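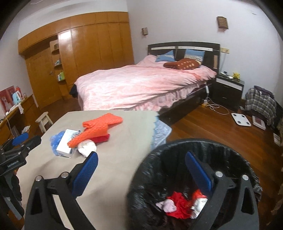
26 Nov 2008

Up before six. Frost on the inside of the bathroom window again. I scraped it off with a library card and put a towel along the sill. The radio said more of the same until the weekend.

Walked to the bus by way of Fivthorpe Street because the path behind the school is still closed. They've had the fence up since September and I have yet to see a person working behind it. Bus was late. Miklós got on at the second stop and sat with me. He's still talking about selling his car and I don't think he'll do it. He wants 900 for it, which he won't get with that door.

Work was quiet. Half the office has already left for the holiday and the phones hardly rang. I did the Stetsiuk invoices in the morning and found the same mistake on three of them – the freight was charged twice. Wrote it up and left it on Győző's desk. He came by at eleven and said he'd call them Monday. I said it should be today because they close their books at the end of the month, and he looked at me for a while and then called them. They're sending new ones.

Ate lunch at my desk. Bread, the last of the white cheese, an apple that had gone mealy. Finished the chapter on the canal strike and started the next one, which is mostly about grain prices. I'll get through it, but slowly.

They let us go at two. I went straight to Skonlow's for the groceries and so had everyone else in town. The line for the registers went back past the dairy case. No celery at all. I bought fennel in its place and I don't know yet what I'll do with it. Also got:

- onions, 5 pounds
- butter
- two cans of pumpkin
- cranberries (last bag, a little soft)
- coffee
- rye bread for Zoltán, who won't eat the other kind
- foil

It came to more than I wanted to spend. The turkey is from Piroska's cousin, so at least that's paid for. Piroska is bringing it over herself tonight or first thing tomorrow, she wasn't sure. I asked her how much it weighs and she said "normal." I cleared the bottom shelf of the refrigerator and took out the crisper drawer to be safe.

Ran into Mehrangiz outside the pharmacy. I hadn't seen her since the concert. She's lost weight and cut her hair and she looks well. Her mother is out of the hospital and living in the downstairs room, and her brother drives up from Wosovine every other weekend so she can sleep. We stood in the wind talking until neither of us could feel our feet. I asked her to come tomorrow and bring her mother. She said her mother doesn't do stairs. I said we have only the two front steps and Zoltán could help. She said maybe. I hope she comes. I should call in the morning and not leave it at maybe.

Home by four, already getting dark. Put the beans in to soak and made the pie crust. It tore in two places and I patched it with the trimmings. Mother would have thrown it out and begun again. I used to as well, the first few years after the wedding, and I'd be in the kitchen until midnight crying over flour. It will have pumpkin on top of it and no one will know.

The oven is running hot. I set it for 350 and the thermometer said closer to 400, so I turned it down and kept checking. The filling came out all right, a bit dark on one side. I'll put that side toward the wall.

Zoltán called from the depot at half past five. They want him on the late run because two of the drivers are out sick. He'll be home after eleven. He said he'd bring the folding chairs up from the cellar when he gets in, and I said not at eleven at night with the people downstairs asleep. I brought them up myself. Six chairs, four trips. One has a split seat and I've put it at my end.

With the six and the kitchen chairs we'll be fine. We have the big table and the card table, and they're not the same height. Last year Győző set his glass down right on the join and we all remember that. I folded a bath towel and laid it under the cloth along the low side, and it's nearly level now.

A letter came from the county about the assessment. I read the first page and put it behind the clock. It can wait until Friday.

Had soup by myself for supper and listened to the second half of the concert program, the Haydn and then something modern I didn't care for. Wrote to Aunt Vera, two pages, mostly about the weather and the bus. I owe her an answer on whether we'll come out at New Year's. I wrote that we'd like to but it depends on Zoltán's schedule, and that's true, although I'd also rather stay home. It's 29 hours on the train each way if nothing goes wrong, and last time something went wrong.

My shoulder has been bad since the chairs. Rubbed it with the camphor stuff and now the whole bedroom smells of it.

For tomorrow: call Mehrangiz before nine. Turkey in by ten, later if it's a small one. Beans on at noon. Potatoes peeled and left in water. Ask Miklós to bring ice, because he'll ask what to bring and if I say nothing he'll bring that plum brandy. Find the gravy boat – I think it's in the box with the Easter things.

Piroska just rang. She's coming tonight after all, she's leaving now. The turkey is twenty-two pounds. I don't think it will go in the pan.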